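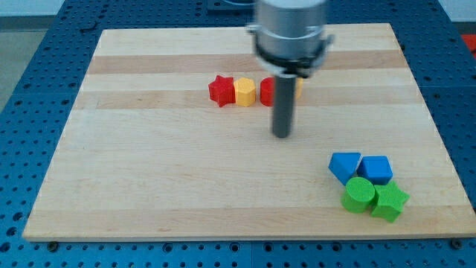 Clulta Adds Maple Play Board to Its Range for Preschools and Libraries

FOR IMMEDIATE RELEASE
Friday, October 8, 2021

Clulta, the maker of wooden furniture and play surfaces, today announced the release of the Zamis board, a flat rectangular play board made of glued maple strips. The board is intended for use with small toys on tables and floors in preschools, public libraries and waiting rooms. Orders are open now to schools and public institutions, and retail sales will follow through the company's regular dealers.

The Zamis board is built up from hardwood strips that run across its full width. Strips are selected for soundness and straight grain but are not sorted by color, and pale and darker bands may appear side by side in the same board. No stain is used. Customers should expect each board to differ somewhat from those shown in the catalog.

Development of the board began at the request of preschool teachers who wanted a firm, level surface that could be carried from one room to another and put away upright at the end of the day. Trays with raised sides were tried first. Teachers found that children reached over the sides awkwardly and that crumbs and sand collected in the corners. The final design has no sides and no handles, and it can be used with either face up.

"A play surface should be plain enough that the toys are what children notice," the company said in a statement. "We have kept the board as simple as we could and put our effort into the wood and the gluing."

The boards are made at the Bednárik workshop, which has worked in solid hardwood since 1907 and joined Clulta as a supplier of tabletops and cutting boards. The strips are planed, glued edge to edge and left in clamps overnight before sanding. An initial run of 100 boards was completed in September and has been set aside for institutional customers.

Care is simple. The board should be wiped with a damp cloth and dried at once – it should not be soaked or placed in a dishwasher. A light coat of food-safe oil may be applied when the surface begins to feel dry. Boards should be stored away from heaters and direct sunlight.

Each Zamis board carries a warranty of two years against splitting and failure of the glue joints. Scratches and dents from ordinary play are not covered. Distribution to schools and libraries will be handled by Plornier, which will also accept boards for resanding at a set fee.

About Clulta

Clulta designs and sells wooden furniture, shelving and play surfaces for schools, libraries and homes. Product sheets and order forms are available on request from the company's sales office.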